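Teaching by Demonstration, Handout 4: Recording with the Hand-Held Gripper
Course lead: Toshiko Hattori. Lab sessions: Trefor Foulkes

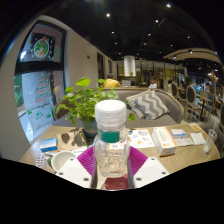

A demonstration is a recording of a person doing a task with the same kind of fingers the robot will use later. In this unit we record by hand, with no arm attached. You hold the gripper, you do the task, and the wrist camera stores what the fingers saw along with their opening width. Good recordings show the fingers and the object together for most of the run. With a clear bottle between two ribbed purple fingers, the white cap and the green band are the parts with a definite edge, and the lower body lets the tabletop show through. A policy trained on clear objects tends to lean on caps and labels, so keep them in view while you approach.

4.1 Before you record

Read the task card twice. It gives a start state, an end state and one sentence of instruction. If your end state does not match the card, the run is discarded.

Open and close the gripper fully three times with the recorder on. The width signal is calibrated from these strokes.

Wipe the lens. Check the clock on the Onum logger against the one on your laptop.

4.2 Approach and grasp

Move in at the speed you would use to hand somebody a full cup. Most first-time recordings are too fast, and the tracking drops out during the turn of the wrist.

Come at upright objects from the side with the fingers level. Close until the fingers bend slightly and then stop. Squeezing harder tells the robot nothing useful, and thin plastic will dent.

Pause for one second after closing. The pause makes it easier to find the grasp when the run is cut into segments.

4.3 Cluttered tables

Half of your runs should be made on tables that have not been cleared. Boxes, paper, bowls and plants can all stay where they are. Move something only if it blocks the path of your hand. People may be in the background, provided they have signed the site sheet.

Change the layout between runs. Afia Odoi's group recorded 64 runs last term with the bowl in one place, and their policy reached for the bottle by going to the bowl first. The fix was to record again.

4.4 Hand-held or remote control

The Chacko station in the lab records by remote control: you move a small leader arm and the large arm follows. Its joint data is exact, and any motion you record is one the arm can make. It is slower. In the trial we ran in July, a student averaged 7 good runs an hour on the station and 29 with the hand-held gripper.

The hand-held tool lets you do things the arm cannot, such as reaching around behind yourself or twisting past the wrist limit. Those runs look fine on video and fail on replay. Run the reach check before you upload.

4.5 Assignment

Record 20 runs of "pick up the bottle and set it down upright" in two different rooms. Label each run as good, partial or bad, and write one line on every bad one. Keep the bad runs in the folder.

Upload to the Herkwood share by Friday, 5 p.m. Grippers go back to Trefor with the battery out.

Reading: course notes, chapter 3, the section on segmenting. Skip the part on force sensing for now.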